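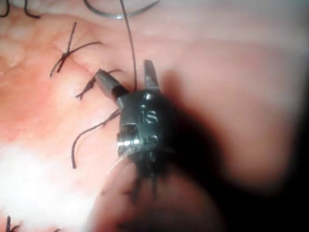

Hi all,

Replies to Cameron's message are inline, since there were several separate points in it and I didn't want to lose any.

> On the suturing set: I'd like to freeze the collection format before the August round. Right now Stevside saves one long file per session and we save one file per stitch, and merging them is eating my afternoons. Can we agree on one?

One file per stitch, please. Start it when the needle is first grasped and end it when both tails are trimmed. If the operator drops the needle and picks it up again, keep that in the same file. I wrote a splitter for the long Stevside sessions and it is in the Mallet repository under tools. It finds the cut points from the jaw angle and gets them right on almost 40 of the sessions I tried. The others need a person to move the marks by hand.

> Do we keep the failed attempts? Sarkix threw theirs out last time.

Keep them. Label them "retry" and write one line about what went wrong (slipped grasp, thread caught under the jaw, bite too shallow). The policy we trained on clean stitches only had no idea what to do once the thread looped the wrong way. Recovery is the part we are shortest on.

> Which views are required? The wrist cameras double the storage.

Wrist and fixed, both. The fixed view gives the needle path and the spacing between knots, but the jaws hide the thread at the moment the loop goes over. I tried training without the wrist views and the knot step got clearly worse. If storage is the problem, drop the frame rate on the fixed camera first.
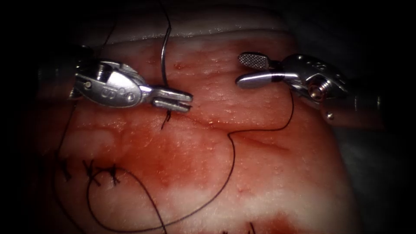

> How many stitches per pad before we swap it?

I'd stop at 10. After that the old tails get in the way and the operator starts working around them, which shows up in the motion. Do leave the earlier knots in place up to that point, though. We want the model to see a pad with finished stitches and loose thread on it, and a fresh pad every time would teach it the wrong thing. Please note the stitch number in the file name.

> Operators?

We have 4 trained here. Jandico can lend us more time on their console in the evenings, but I haven't booked it. Please have each person do a warm-up pad that doesn't go into the set.

One more item that wasn't in Cameron's list. The clocks on the two arms drift apart over a long session — not by much, but enough to see when you line up a handoff from one side to the other. Restart the sync between pads.

If you object to any of this, reply to the list. I'll update the format page after that.

Marichka Hnatiuk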